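Widine Storage and Parcel Room - Frequently Asked Questions

Last updated 2025-11-16

General

What does Widine do?

We rent out storage units and run a parcel room for people and small firms in Mutov. You can keep your belongings with us by the month, or have post and parcels sent to our address and collect them when it suits you. Many customers do both.

Where are you?

We are on the Warkach side of Mutov, next to the old tram sheds. The entrance is through the yard. If you are driving, turn in at the second gate. The first one belongs to our neighbours and they lock it at six.

When are you open?

The parcel room is open from eight in the morning until seven in the evening, apart from public holidays. Storage customers with a key card can get in from five in the morning until eleven at night.

Storage units

What sizes do you have?

There are 131 units in three sizes. The small ones hold the contents of a box room. The medium ones take a one-bedroom flat if you stack carefully. The large ones are on the ground floor only and are mostly let to traders.

How long do I have to sign up for?

One month is the shortest term. After that the agreement runs from month to month and you can leave with two weeks' notice. Notice has to be in writing, but an email is fine.

Is the building heated?

The upper floor is kept above ten degrees in winter. The ground floor is not heated. It stays dry, but we would not keep a piano or oil paintings there.

What may I not store?

Food, plants, animals, fuel, gas bottles, paint thinner, fireworks and anything stolen or illegal. Car batteries are allowed if they are in a tray. Tyres are allowed, up to eight per unit.

Are my things insured?

Cover up to a set value is part of the monthly price and is written on your agreement. If your things are worth more, you can raise the limit at the desk or use your own insurer. We will need to see a copy of the policy.

Can somebody else get into my unit?

Only if you have put their name on the agreement. We do not hand out key cards to relatives or removal firms on the strength of a phone call, even when the caller knows the unit number.

Parcels

How big can a parcel be?

The longest side can be up to 300 cm, and the parcel must be light enough for one person to lift on to the counter. Anything heavier needs to be agreed with us first, so that a second person and the trolley are ready.

How should I pack something I am sending out?

Use a stiff box that is only a little larger than the contents. Fill the gaps with paper so that nothing shifts when the box is tipped. Tape the middle seam and both ends. 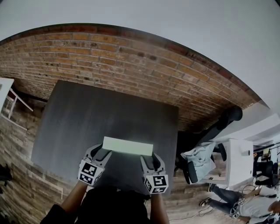
Long flat boxes are the ones most often damaged on the road - they bend in the middle when other parcels are put on top. If you are sending blinds, shelves or a framed print, put a second layer of card along the whole length. Writing "fragile" on the outside makes little difference with most carriers.

Do you sell packing materials?

Yes. We keep boxes, tape, paper and mattress bags at the desk. Unused flat boxes can be brought back for a refund within a month.

How long will you keep a parcel for me?

Fourteen days without charge. After that there is a small daily fee, and after 68 days we send the parcel back if the sender gave an address.

Can you sign for registered post?

Yes, once you have filled in the permission form. We cannot sign for court papers or anything that must be handed over in person.

Paying and leaving

How do I pay?

By bank transfer, card or direct debit. We stopped taking cash in June. Storage is paid at the start of the month and parcel fees are paid when you collect.

What happens if I pay late?

We send a reminder after five days. After two weeks your key card stops working until the balance is cleared. If you know you are going to be late, please tell us beforehand and we can usually agree a date.

What do I need to do when I move out?

Empty the unit, sweep it, take your padlock and return the key card. Your deposit goes back to the account it came from within ten working days. Please do not leave furniture in the yard, as we are charged for its removal and will take the cost from your deposit.

Who do I speak to about a complaint?

Write to Vlasta Paulík, the site manager, or leave a note at the desk with your name and unit number. You should get a reply within a week. Questions about an invoice go to the same address.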